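Sekar Bench Enclosure, Type 2
Product code 1354. Made by Etau, Flostthorpe.

The Sekar is a three-sided bench enclosure with a flat work board and a separate front ledge. It is sold for sorting, light assembly and inspection of small parts where a plain, pale background is wanted and where loose pieces must not roll off the back or sides of the bench. The front is left open over its full width.

Work board
The board is a flat rectangular panel with a white face and a faint wood-grain pattern. It lies on four levelling pads and lifts out from the front once the rail screws are slackened. The face is sealed on all edges. It may be wiped with a damp cloth and a mild detergent. Solvents will dull the finish and should be kept off it. Boards supplied under the earlier code 1806 have the same outline and can be exchanged for the current one without drilling.

Side rail
A grey metal rail is fitted along the right-hand side of the board, from back to front. It holds the board down and gives a straight edge for squaring up trays and jigs. A left-hand rail is available to order. Both rails may be fitted to the same board, in which case the usable width is reduced by the width of the second rail.

Walls
Left, right and back panels are pale and unprinted. The finish is matt to keep down reflections from overhead lighting. Panels slot together at the back corners and are held from outside, so no fixings stand proud on the working side. Replacement panels are sold singly. Quote the side when ordering, as left and right are handed. 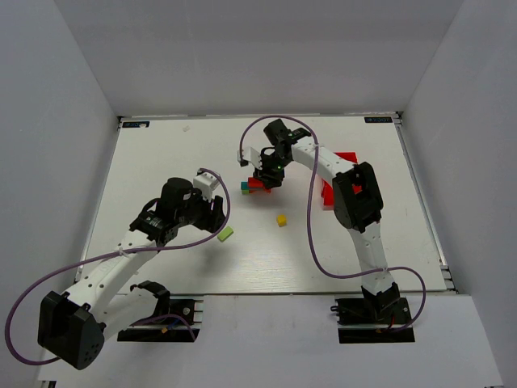

Can the board be cut down to fit a shorter bench?
Cutting is not advised. The edges are sealed at the works and a cut edge will take up water and swell. Order the short board, which has the rail holes already moved.

Front ledge
The ledge runs across the front of the enclosure and sits lower than the board. It is fixed to the bench independently, so that anything bolted to it does not load the board or disturb its level. Mounting plates should be bolted through the ledge into the bench top. Wood screws into the ledge alone are not sufficient for any item that moves or is leant upon. Keep cables clear of the gap between ledge and board.

Fitting
Two people are needed to place the back panel. The order of work is ledge, pads, board, rail, then walls. Level the board before the rail is tightened. Check it again after a week in use and then whenever the bench is moved. A hex key and spare rail screws are packed with the fixings.

Supplied as standard
Work board, one right-hand rail, three wall panels, front ledge, levelling pads, fixings pack, fitting sheet.

Not supplied
Bench, lighting, mounting plates, trays.

Spares
Rail screw pack, code 262. Wall panels, boards and pads are listed on the Spanos accessories page. Spanos bench frames accept the Sekar without packing pieces. On other makes, check that the bench top is flat and that there is access from beneath for the ledge bolts.

Ordering
Made to order at Flostthorpe. Boards with a left-hand rail take longer than the standard version. Technical enquiries to Dalia Kairys, enclosures desk. Please have the product code and the bench depth to hand.

Page revised 2020-07-10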